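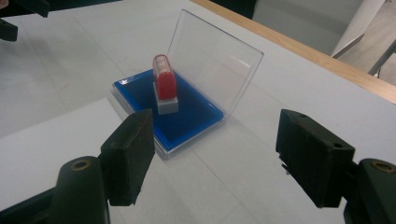
A red-handled stamp on a blue ink pad.

Matmont ends paper stamps for market sellers

Jan 14, 2023

The town of Matmont will stop using rubber stamps on the permits of its market sellers from July. The town office said the sellers will get a plastic card with a printed code, which inspectors can read with a telephone.

At present each seller has a paper booklet with one page for every month. The seller must come to the town office, pay the fee at the window and receive a stamp on the page. Without the stamp it is not allowed to open a stall at the covered market or at the smaller market in Savano Street.

The office put 3534 stamps in sellers' booklets last year, according to a report which was given to the town council this week. The report says that much of the work falls on the first days of the month, when the line at the window often goes out of the door and down the steps.

"People lose a morning of selling to get one stamp," said Jacobus Mofokeng, who is head of permits at the town office. "I have seen sellers come with their fish still in the van. They are not happy, and I understand them."

Mofokeng said the booklets also make problems for the inspectors. Pages become wet or torn, and the ink is sometimes so weak that the date cannot be read. In 17 cases last year a seller was fined and later got the money back when the office found that the fee had been paid in time.

The council accepted the plan with four votes against. The members who voted against it said they agree with the cards, but they think July is too early. They asked for the booklets to stay valid until the end of the year, so that older sellers have more time to change. This proposal did not pass.

There are 410 sellers with a permanent permit in Matmont. They will receive the card by post and do not need to make a new application. Sellers who come only for the summer season will have to ask for a card in person and show an identity document. The first card is free of charge. A lost card will be replaced for a fee, but the amount of this fee is not yet decided.

Payment can be made by bank transfer or at the window as before. When the payment is registered, the card becomes valid for the month. The office says this should take a few minutes for a payment at the window and up to two working days for a bank transfer.

The sellers' association welcomed the end of the monthly visit, but it has questions about the checks. In a letter to the council it asks what will happen when the telephone network is weak inside the covered market. The building has thick walls, and in the lower hall, where meat and cheese are sold, many customers already complain that they cannot make a call.

The town office answered that inspectors will carry a list of valid permits, renewed every morning, which can be used without a connection. A seller who paid on the same day can show the receipt.

Among the sellers the opinions are mixed. A woman who sells cut flowers near the north entrance said she will be glad to stay at her stall on the first of the month, which is a good day for her because many people have just received their pay. A man who repairs shoes two rows away said he keeps all his old booklets in a drawer at home, going back to the time when his father had the stall, and he would prefer to continue with them.

The present booklet came into use when the covered market was opened again after the repair of its roof. Before that, sellers paid each day to a collector who walked between the stalls and gave out small colored tickets. Some of these tickets are kept in the town archive, together with the collector's leather bag and the first stamps used at the window.

The cards will be made by Vedovano, a printing firm from the region, which already makes the library cards for Matmont. The contract is for cards and software together. The town office did not publish the price, but it said the sum is within the budget for this year and that permit fees will not go up to pay for the change.

Stamps will not disappear completely from the office. They stay in use for building plans, for copies of certificates and for documents which are sent to other countries, where a stamp is often still required.

Two information meetings for sellers will be held in the upper hall of the covered market before the summer, both of them after closing time. The dates will be put on the notice board at the main entrance. Sellers who have changed their address since they received the last booklet are asked to inform the town office before the cards are sent. This can be done by letter, by telephone or at the permit window in the mornings.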